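**Millgate water main work to resume**

January 3, 2020

Work on the Millgate water main will start again next week after a two-week break for the holidays. The job, which began in October, replaces 844 feet of old pipe between the Plevport road and the rail bridge.

Crews from Goossens have laid 334 feet so far. The town says the rest should be in the ground before spring, weather permitting.

Water will be shut off to 63 homes and shops for part of the first day, from 9 a.m. to 2 p.m. Notices have been left at each address. Residents may see cloudy water for a few hours after service returns and are asked to run the cold tap until it clears.

Parking on the east side of Millgate will be closed while the trench is open. The lot behind the old Bultis store has 170 spaces and will be free of charge during the work — overnight parking is still not allowed there. Buses toward Plevport will stop at the corner by the post office.

Trash pickup stays on its normal schedule, but bins on the east side should be taken across the street by 7 a.m. Questions about the shutoff can be taken to the water desk at town hall, open until 4:30 p.m. 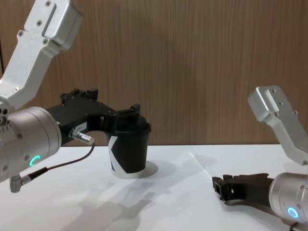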